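4.2 Task set and what the scores leave out

The student project ran for one term in the second-year automation course, and each group was given the same simulated kitchen, which the course calls Vulau. The groups were asked to write a controller that would pick a named item from a counter and place it in a named container. They could train on whatever demonstrations they liked, provided these were collected inside the simulator. Between them the groups handed in 1,052 demonstrations. We removed 428 of these before any analysis, mostly duplicates and runs in which the operator had let go of the controls and left the recording going.

The course report makes a strong claim for the exercise. It says that students who worked in Vulau learned to "reason about perception", and it offers the final success scores as evidence. We doubt that the scores can carry this. A controller may reach a high score in a fixed kitchen by learning where things usually are, and a student who has built such a controller may have learned very little about perception. The report does not separate the two cases. Nor did the marking scheme, which gave full credit for a completed placement however it came about.

We therefore went back to the layouts. The course used 29 of them, all built from one stock of objects and one set of kitchen fittings. The report describes them as "varied". Some are, in the sense that small items change position and orientation. The larger fittings move much less, and in 16 of the layouts they do not move at all. A group that tuned its controller on those 16 would have met a nearly constant background, and two groups told us in interview that they had done so because the runs finished sooner.

The second concern is lighting. Vulau draws shadows, and its authors present this as a step towards realism. Whether it helped the students is another matter. In several layouts the arm throws a shadow on the counter that is larger and more sharply shaped than most of the items to be picked. Figure 3 shows one of them. The arm is out of view, yet its shadow takes up a good part of the lower half of the counter, directly to the left of the yellow canister with the green lid. A method that looks for dark upright shapes on a pale surface has plenty to find there, and little of it can be picked up.

We asked the groups how they had dealt with this. One had masked the shadow by hand, using the known position of the arm. That is a sensible piece of engineering, but it works only when the position of the light is known as well, and in Vulau it could be read from a settings file. Another group turned the shadows off during training and on again for the final test, lost several placements, and wrote this up as bad luck. The remaining groups had not noticed. Tímea Simon, who marked the written reports, remembers only a single report in which shadows had a paragraph to themselves.

It may be objected that a teaching exercise need not meet the standard of a research benchmark. We agree, up to a point. If the aim was to let students put a working system together, the exercise did that, and the groups plainly enjoyed it. The claim under review is a different one. It concerns what the students came to understand, and for that one would want some measure taken away from the simulator, or at the least a test kitchen whose fittings they had not already seen. The course had access to a second kitchen, Laris, and did not use it. The reason given was the time needed to convert the object files.
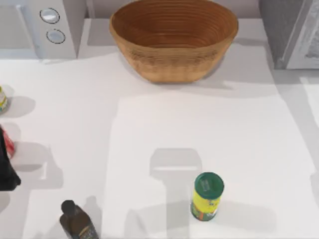 Figure 3. One of the Vulau layouts, with the woven bowl at the back of the counter between the white and the grey appliance, and the spice canister nearer the front. The tall grey shape beside the canister is the shadow of the arm and gripper.

4.3 Interviews

All groups were interviewed after marks had been released, on the view that students would speak more freely once nothing hung on the answer. This was only partly borne out. Members of the higher-scoring groups tended to repeat the wording of their own reports, and we had to ask several times before anyone would describe a failed run in detail. The lower-scoring groups were more useful. They could usually say which layouts had beaten them, and some had kept notes.

We did not record the interviews. Notes were taken by one of us and checked by the other on the same day, and the quotations given in Section 5 come from these notes.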